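Friday, late

Budget day, mostly. I had hoped to finish the equipment plan by lunch and was still on the second page at four.

We have to say by December what we want for next year, and the form has one line for hardware. One line doesn't suit us. The grippers are one thing, the head rigs are another, and then there is everything that wears out: finger pads, straps, cables, the printed cubes. Last year I put it all under "grippers and parts" and spent the spring explaining each invoice to accounts. This time I am attaching a sheet.

Started with the hand-held pairs. Nistix quoted 793 for a pair, without markers. Lakeo came in lower but wants us to order 12 pairs at once, and I can't see us having enough people to use 12 pairs. Wrote back to ask if they would split the order over two quarters. No answer yet.

Went down to the room in the afternoon to see how the sessions were going, and to look at the wear on the pads for myself.

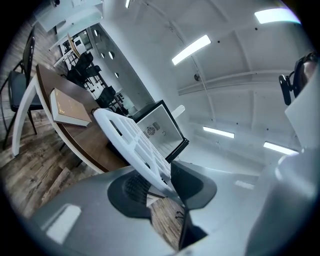 The pads are my biggest question for the sheet. We have been changing them when somebody complains, and that is no way to plan. If I assume a new set every 25 hours of use, the spares come to more than 200 for the year on top of the grippers. If they last twice that, I can move the money to a second head rig. I need someone to write down the hours. I made a log page and hung it by the door with a pen on a string. We'll see.

Loïc Coste wants to skip the hand-held pairs next year and buy one small arm from Kumarasinghe. We talked about it over coffee. His case is that we will need an arm in the end, so why pay twice. Mine is that an arm needs a mount, a cage or at least a taped-off area, a safety check, and a person who knows how to fix it. None of that is on his price list. I asked him to write up the full cost including his own time. He said Monday, then said maybe Wednesday.

I am not against the arm. I would put it in the plan for the year after, with a small amount now for a site visit and a training day. Ikden rents them by the month too, and a month's rent would tell us more than the brochure did. Must call them and ask what happens if we break something, and who pays for shipping both ways.

Also on the sheet: marker cubes. We glue ours on and the glue lets go when the room gets warm. A screw mount costs a little more per cube. I put down the screw mount.

Storage is a problem that has no line at all. If we add pairs, they need somewhere to live and somewhere to charge. I wrote "shelving, one unit" and left the price blank until I can measure. Power strips too. I keep forgetting those and then buying them out of my own pocket.

Went back in before five to ask which tasks they plan to run in the new year. It matters for the order. If it is mostly large flat pieces that take both hands, every station needs a full pair and I can drop the idea of buying singles.

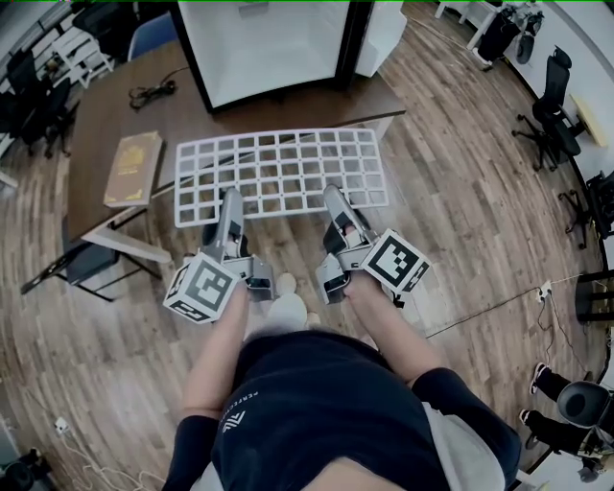 Shiuli Mondal thought I was planning it backward. Buy for the hours you can staff, she told me, and leave the number of stations alone until you know who is coming back. She would take fewer pairs and a full box of spares, because a pair that is waiting for parts is the same as no pair. She also asked that the straps on the head rigs be replaced before anything new is bought.

I had nothing for straps. Added a line.

So the plan as it stands tonight: pairs from Nistix unless Lakeo agrees to split, spare pads, straps, screw-mounted cubes, a second head rig if there is money left, one shelving unit, power strips. The arm goes under "later" with the rental as a trial. Loïc won't like that, but he can still change my mind if his numbers are good.

To do next week: call Ikden, chase Lakeo, measure the wall, look at the log page and see if anyone has used it. Ask accounts if rental counts as equipment or as services. Last time they gave me two different answers.

Home by eight. Soup.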